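Search this site Search Go

About Arnine

Last updated 2018-01-15
By Ilze Rätsep

Arnine sells, reconditions and repairs push buttons, selector switches and the contact blocks that go behind them. We work from one building with a counter at the front, a bench room in the middle and the stores at the back. Our customers are mostly small workshops, bakeries, sawmills, packaging firms and the people who look after their machines. We also supply schools and colleges that teach electrical work.

How we started

Myung-ja Seok and Raimo Kettunen opened the first Arnine counter in a rented unit. Myung-ja had spent years buying parts for a maintenance department and was tired of ordering a whole control station when the only thing broken was a contact block. Raimo repaired control panels and had shelves of good parts taken from panels that were being scrapped. They put the shelves and the customer list together and began selling single parts by post and over the counter.

For the first few years it was the two of them and a telephone. Ah-rin Sung joined to run the stores and she still does. Dong-geon Bang came after that to look after the bench, and I look after orders, the price list and this website. There are 15 of us now, counting those who work part-time.

We moved into our present building one September, when the old unit had become too small to walk through. The move took longer than planned and we lost the labels off two cabinets, so for a while every order for selector switches meant opening drawers until the right one was found. Ah-rin redid all the labels that winter and the same numbering is still in use.

What we sell

The stores hold 773 separate lines. Most are 22 mm parts, with a smaller range of 30 mm parts for older machines. The groups are:

Push buttons, flush and extended
Mushroom-head buttons, 40 mm and 60 mm
Selector switches, two and three position
Key switches
Pilot lights and lamp holders
Contact blocks, normally open and normally closed
Mounting collars, fixing nuts and legend plates
Empty enclosures from one hole to six

We have two ranges of our own. Yeon is the new range, bought in as heads, collars and blocks and put together here to suit the order. Mundar is the reconditioned range. Mundar parts come from panels we have bought or been given, and they are stripped, cleaned and checked before they go on the shelf. They cost less, and for some older machines they are the only parts that will fit the hole without filing.

We do not recondition contact blocks that are going into an emergency stop. Those are always sold new, whichever range the head comes from. Customers do ask, and the answer stays the same.

How the parts go together

A good half of the telephone calls we get are from people who have a button in their hand and don't know what to call the piece they need. It helps to start at the front. The head, or actuator, is the part you press. Behind it is the bezel, then the threaded neck that goes through the panel. The fixing nut or collar holds the head to the panel from behind. The contact block clips or screws on at the back, and the wires go to its terminals.

On a mushroom-head button the cap is wide so that it can be hit with the palm. Caps come in red, yellow, green and black. Red on a yellow background is what you want for an emergency stop on a machine. We keep the other colours for other jobs, and we will ask what the button is for if the order isn't clear.

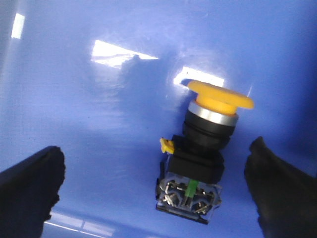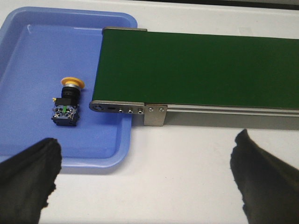

Yellow mushroom-head switches with the contact block fitted.

When you ring, please have the hole size to hand, and tell us how many contacts you need and whether they are normally open or normally closed. If there is a number moulded into the side of the block, read that out as well. A part number off the head alone doesn't tell us what was behind it, as the same head will take several blocks.

If you can't tell, post the old one to us. Take a note of which wire went to which terminal before you undo anything – we can match a part but we can't tell you how your panel was wired.

The bench

Dong-geon and three others work in the bench room. Every assembled switch is checked there before it is packed. The check is a short one: the head is pressed and released ten times, each contact is tried with a meter in both positions, and the terminal screws are run in and backed out again so that they are open when the customer comes to wire them. Latching heads are also turned or pulled to make sure they let go properly.

Returned and scrapped parts are kept apart from everything else, on their own racking by the back door. They don't come into the bench room until they have been brushed down, as the dust from a sawmill panel gets into everything. A reconditioned head that sticks once is put in the scrap bin. Springs and bezels are saved if they are sound.

Small parts are kept in trays while they are being worked on, one order to a tray, with the order slip in the tray. We changed to this after a bad week in which two orders of key switches went out with each other's keys. The customers were good about it. One of them was in the next street and walked round with the right set.

The stores

Ah-rin's rule is that anything taken from a drawer is written on the card in that drawer. We do have a computer record, and it is brought up to date from the cards each evening. Twice a year the stores close for a day and every drawer is counted. The dates go up on the counter door and on this site beforehand.

Contact blocks are kept in their cartons until they are needed. Heads are kept by colour and then by type, which seemed the wrong way round to most of us when it was brought in, but customers nearly always ask for the colour first.

Training and schools

We make up practice kits for colleges. A kit has an enclosure, two push buttons, a mushroom-head button, a selector switch, two pilot lights and the blocks to go with them. The parts are from the Mundar range, and the kits are marked for teaching use only. We have supplied 126 of them so far. When a kit comes back with missing screws or a cracked block we replace what is needed and charge for the parts only.

Raimo gives a bench day for new maintenance staff four times a year. It covers naming the parts, fitting a head to a panel, changing a block and testing it with a meter. It doesn't cover live work and it isn't a qualification. There are six places each time, and tea and a hot lunch are included.

Who we work with

Motance makes our enclosures and drills them to order. They are a family sheet-metal shop and have made boxes for us since the rented unit. If you need a box with an unusual set of holes, send us a drawing with the sizes marked in millimetres and we will pass it on to them. Allow two weeks, and longer for painted boxes.

Ordering and visiting

There is no minimum order at the counter or by post. For quantities over 300 of one part, please ring first, as we may need to bring stock in. Trade accounts are open to any business after a first paid order.

The counter is open in the mornings and early afternoons. Parking is at the side of the building, and there is a bell by the loading door for anyone bringing in a whole panel. Please don't leave panels outside when we are shut – one stood in the rain overnight and very little of it could be used.

Parts can be returned within a month if they haven't been wired. Put a copy of the order slip in with them and mark the parcel for Ilze.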